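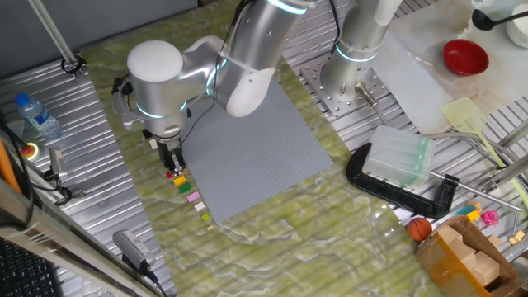 How do you begin a row of bricks when the baseplate is still bare?

Begin from one corner and follow the edge, one brick after another. The middle can wait for later.

Bricks on a grey plate - Tingate, 2020-05-28

On this page I collect my small brick layouts. I started the collection in January, with a box of 52 mixed bricks from a shop in Promham, and I am still learning which colours I like together.

Brick row, lower left edge of the plate
Seven bricks: red, yellow, green, pink, cream-white, lime green and a tiny beige one at the end. The large flat plate stands a little at an angle on the green marble pattern. I find that the pink looks very well beside the cream - I would like to use this pair again.

The next layout will have 20 bricks and a second row. If you have a nice order of colours, please write it in the guestbook.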